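Skudari (two-armed sorting bench)

March 2021
By Ute Oltmanns
37 shares | 6 comments

Skudari is a home-built robot with two arms and a modest ambition, namely to pick up used brake parts and put them where they belong. It was designed and assembled by Dörte Reuter in the shared workshop at Rathjen, where it occupies the bench nearest the sink and has done so for longer than the bench rota allows. The name has no agreed meaning. Reuter has given three explanations of it, and two of them involve the same misprinted parts catalog.

Background

Reuter repairs old cars, mostly her own, and over the years had built up a collection of worn brake parts in buckets. Some were wanted as patterns, some as cores to trade in, and a large number were wanted by no one but were kept anyway. Sorting them by hand would have taken one long afternoon. Building a machine to do it has so far taken since August, with a break when the workshop roof leaked onto the power supplies.

The first version, called Terno, had a single arm and a magnet. The magnet picked up steel parts very well. It also picked up the workshop's good scissors, a tin of washers, and on one occasion the other bucket. Putting things down again was never solved, and Terno was taken apart for its screws.

Design

The present machine uses two arms that face each other across a white tabletop, each ending in a black gripper. They share one computer and a control program named Trurnier, which Reuter wrote in the evenings and which now runs to 1,619 lines. She has stated that 790 of these are in use. The rest are left in place on the grounds that removing them once made the left arm wave.

Each arm has its own side of the table and is forbidden by the software to reach past the middle. This rule dates from an early trial in which both grippers went for the same brake pad and neither would let go. The pad was undamaged, having been built for worse.

Total spending is recorded in the workshop log as 690 dollars, a figure that covers the second arm, the wiring, and a replacement kettle, the last under "cooling." The first arm was already in Reuter's garage and is not counted, in the tradition of all hobby budgets.

Work surface

Much of the machine's improvement has come from things that cost very little. The bare tabletop was too bright for the part-finding software, which reported brake pads in several places where there was only glare. A sheet of brown paper laid over most of the table put an end to the phantom pads. It has to be replaced when it gets too creased, and opinion in the workshop is divided on how creased that is.

Parts are kept in shallow plastic trays, a blue one at the left and a red one at the right. The raised rims stop a badly gripped part from leaving the table, and the two colors give the program a simple way to know which tray it is looking at. The trays are glossy, a mistake Reuter admits to. Matte ones were available at the same store and she liked these better.
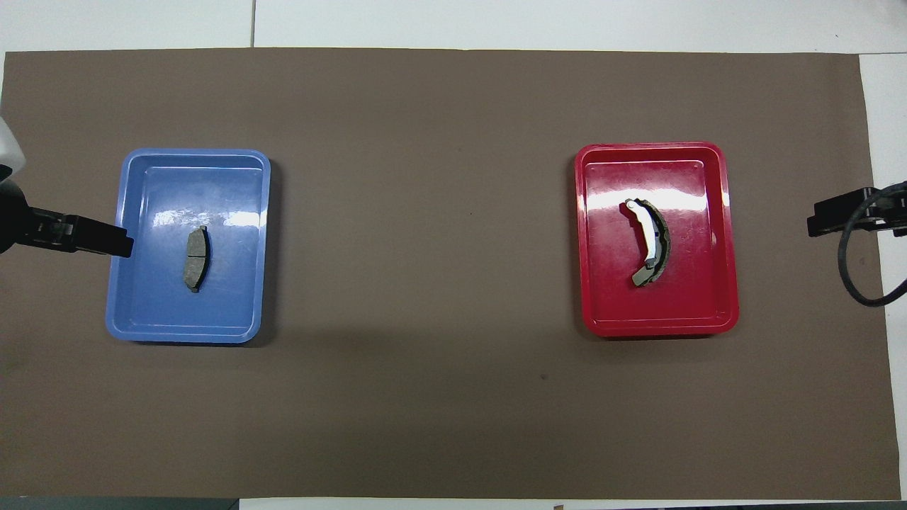

Pads and shoes make different demands on a gripper. A disc brake pad is a compact lump with two flat faces, and most attempts at picking one up go well if the fingers come down across its narrow side. A drum brake shoe is a long curve with its weight out along the arc, so a grip in the wrong spot lets it swing like a gate. Trurnier deals with this by guessing the middle of the curve, closing slowly, and lifting a little before committing itself. If the shoe tips, the program sets it down and tries again, up to 4 times, after which it stops and waits to be helped.

Cable routing remains unsettled. Reuter prefers a hanging loop at the gripper, with enough slack for the wrist to turn, while other members favor clips and have said so on the whiteboard. Clips were tried for a short period. The wrist turned, the clips did not, and the whiteboard was wiped.

Reception

Skudari has been shown at one open evening, where visitors mostly asked if it could fold laundry. It is slower than a person at its own task, and Reuter does not dispute this, pointing out that she was never going to do the sorting herself either. The buckets remain under the bench. A third has been added.

Planned changes include a softer finger pad for painted parts, a second lamp, and a proper emergency stop within reach of someone sitting down.

6 comments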